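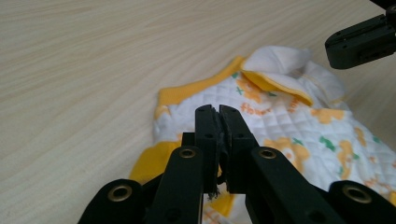

Felicidad Tolentino
Gripper testing lead, Mosthorpe

Questions about our hand-held gripper comparison

Which grippers are you comparing?
Two, the Noton and the Calimlim. Both are worked by hand, so we can try a fingertip in the morning and swap it after lunch without touching an arm.

Why baby clothes?
They're wonderful test pieces! Quilted fabric is puffy, it bunches up, and the trim folds over on itself in ways a flat dish towel never does. The one with the orange bears and the yellow edging is my favorite — you can pinch a small fold of it between the pads and learn a lot about your grip.

How many tries does each gripper get?
200 per garment, split between picking up, unfolding and laying flat. The first 115 use one pair of pads from start to finish. After that we're free to change them.

Do you replace the grip material when it frays?
Not right away. We keep going with worn strips for a while and write down the try number, so we can compare fresh and ragged side by side. I love this part of the log.

Can I use my own fingertips?
Please do! Check the screw spacing first, and send Sylvain Fleury a drawing if you aren't sure.

Will you test on an arm too?
Yes, in April, with the Gandach controller. We have 53 tries planned for the first round, all on quilted pieces — I can't wait to see how it handles a collar.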